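Keeping Cell 4 Running: A Conversation With the Maintenance Lead at Grovedcombe

2026-01-03

11 shares | 4 comments

The manipulation cell at the Grovedcombe site of Mackay is a modest installation: a table set between aluminum rails, a white work board, and a pair of hand-held grippers with which operators record tasks for later use in training robot arms. The maintenance lead, who has looked after the cell since it was moved from the Mitdale building last March, agreed to speak with this newsletter about its setup and upkeep. At the request of the site, staff are identified by role only.

The lead was asked first what a normal morning involves.

"We begin with the grippers," the lead said. "Each one is opened and closed fully by hand, and the operator listens and feels for drag. If the jaws do not meet evenly, the unit is withdrawn and goes to the bench. We do not adjust jaws at the table."

Jaw wear is the most frequent fault in the log. The pads are replaced on a fixed count of 3209 closures. The lead considers the figure conservative but has declined to raise it. "We ran one set well past the limit as a trial. The pads looked sound. The recordings showed the plug turning slightly in the grip, and we had to discard most of that day's work."

Cables are the second concern. According to the lead, the original arrangement in Mitdale brought every lead in from one side, and operators reaching across the table pulled against them. The present layout leaves a generous loop behind each hand. Connectors are inspected weekly, and any cable that has been stepped on is tested before it is used again.

"People underestimate how much a stiff cable changes the way a person moves," the lead said. "An operator will favor one wrist without noticing. You then see it in every recording from that shift."

The cell uses the Suvden calibration routine, which was adopted when the site standardized its procedures. The routine is run whenever a gripper has been opened for repair. It requires the operator to touch a set of reference points in order, and it rejects the run if any point falls outside tolerance. Asked whether the routine is reliable, the lead gave a qualified answer.

"It is reliable if the plate on top of the gripper is tight. We lost two days to a screw that had backed out by less than a turn. The routine would pass in the morning and fail after lunch. Since then, the screws are marked with paint, and the mark is checked at every handover."

Much of the recent work at the cell has concerned household electrical items. Plugs and power strips are regarded as demanding because the pins must be lined up closely and the strip itself is light enough to shift.
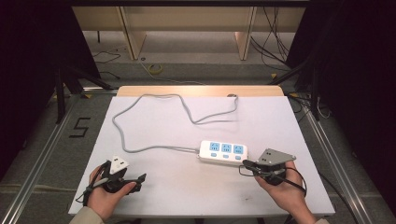

"With a plug, the angle at which it is picked up decides nearly everything," the lead continued. "If it sits crooked in the jaws, the operator will correct with the wrist, and the correction becomes part of the lesson. We ask operators to set it down and take it again. None of the strips or plugs are connected to a supply during this work. That rule is written on the first page of the cell manual."

The lead also described the floor markings, which are laid in tape and show where equipment belongs. Tape that has lifted is replaced at the end of the shift, and stands are returned to their positions before calibration is attempted.

Regarding spare parts, the site holds 373 items on its register for this cell and its neighbors. The lead would like a shorter list. Several brackets belong to an earlier gripper design and have not been issued in more than a year.

The final question concerned advice for sites preparing a similar cell. The lead recommended that the repair bench be placed in the same room. "If a technician has to walk to another building, small faults will be left until they become large ones. Ours was two floors away at first. Moving it was the best change we made."

Comments

benchside: We count closures as well, but our pads go much sooner. Do you clean them between shifts?

Grovedcombe Newsletter: Yes. They are wiped with a dry cloth at each handover.

t_rail: The paint mark on the screws is a good idea. We will be adopting it.

mitdale_old_hand: I remember those cables. Glad to read that they were rerouted.

Contact the newsletter office | Copyright 2026 Mackay, Grovedcombe | Back to top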